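February, bench notes, mat and glue trials

Great morning! Thắng Đặng brought in the new wheat paste from Clidard and it spreads like a dream – thin, even, no lumps at all. Cooked a small batch at 160 F and let it sit. Hinged three scraps of old map paper (the 1854 county sheet, the torn one) and they already lie flatter than anything from last month. 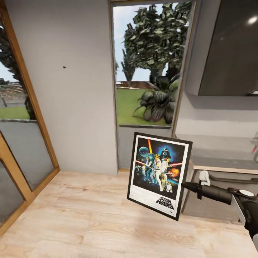 Star Wars poster, white mat, thin black frame.

Mat widths next. Nghĩa Vương wants narrow borders for the Mistov prints, and I'm coming around to it. Wider still wins for the small etchings, I think (we argued happily over coffee). Provus board cuts so cleanly with a fresh blade! Job 946 is waiting on glass, so leave its backing off.

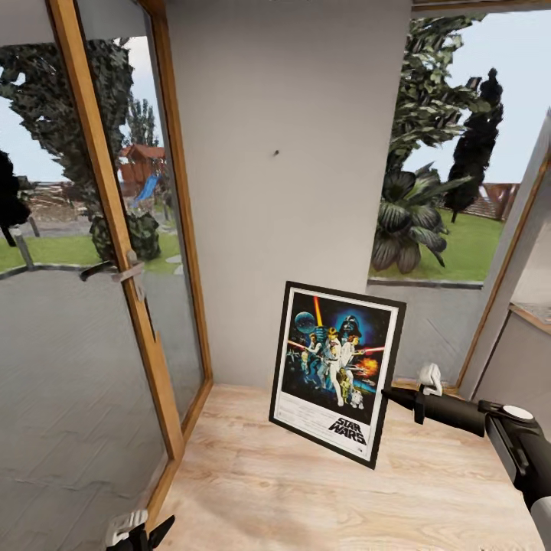
Same poster, glass door to the left.

To do: label the paste jar, try the thinner Japanese tissue on the map corners, ask Cù for more linen tape.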